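Zuvton Road Kit: sample data

README for the trial download of the Zuvton driving kit, sold by Cendix. The kit is a forward camera, a logging unit and lane-following software for small automated vehicles.

The trial set holds 3000 stills in 2 folders:

dry/ 2700 stills
wet/ 300 stills

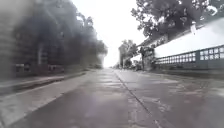 Sample from wet/: rain-darkened road with a long centre seam, kerb on the left, wall on the right.

Seams are labelled "joint" and must not be merged with "lane_line". Puddles and reflections share one label, "wet_patch". Blurred stills are kept and marked soft=1.

Labels by Torben Albers, checked by Rüdiger Dreßler. The full set comes with the kit licence. Known fault: the first 100 label files in dry/ use the old class names. Fix due in June.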